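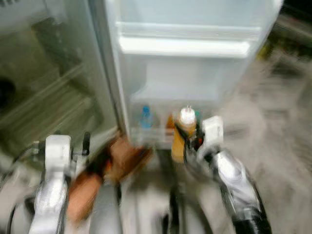
## Donations and research giving: frequently asked questions

Last revised 13 May 2022. Applies to gifts made to the Arnmont Institute in Canada.

### Is my gift tax-deductible?

Individual donors receive a non-refundable tax credit. Corporate donors claim a deduction. The Institute issues official receipts for cash gifts of $20 or more; smaller gifts are acknowledged by email only.

### When will I receive my receipt?

Online gifts are receipted by email once the payment clears. Cheques are receipted in batches. Monthly donors receive one consolidated receipt each January covering the previous calendar year.

A cheque postmarked on or before December 31 is receipted for that year, even if it reaches us later.

### Can I direct my gift to a particular program?

Yes. Enter one of the following fund codes on the form or on the memo line of your cheque:

- **100** General research fund
- **1133** Horville graduate bursary
- **4** Public lecture series

Gifts with no code, or with a code we can't match, are credited to fund 100. 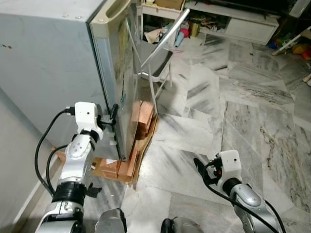

### What is the Du Plessis match?

The Du Plessis Fund matches eligible individual gifts to the Horville bursary at 100 per cent, to the limit set for the current fiscal year. Corporate gifts, gifts in kind and payments from donor-advised funds are not matched. The matched portion is not included on your receipt.

### Do you accept securities?

Publicly traded securities are accepted by electronic transfer. Complete the transfer form and send a copy to the advancement office before instructing your broker; unannounced transfers can't be attributed to a donor. The receipt value is the closing price on the day the securities reach our account.

### Do you accept equipment?

Sometimes. Send the make, model, age and condition to the Dineck building office before shipping anything. Items valued over $1,000 normally require an independent appraisal, paid for by the donor. Used computers and printers are declined.

### Can I cancel a monthly gift?

Yes, in writing, at least five business days before the next withdrawal. Payments already processed are not refunded unless they were made in error.

### Does a gift give me access to research results?

No. Donors receive the annual report and lecture notices. Unpublished data and draft papers are not released.

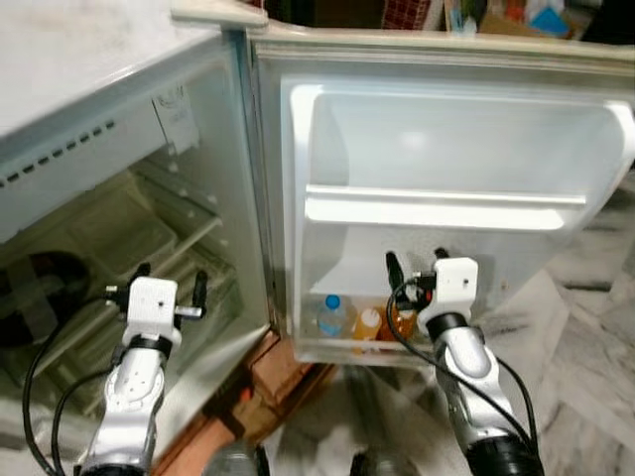
*Small white refrigerator, door open.*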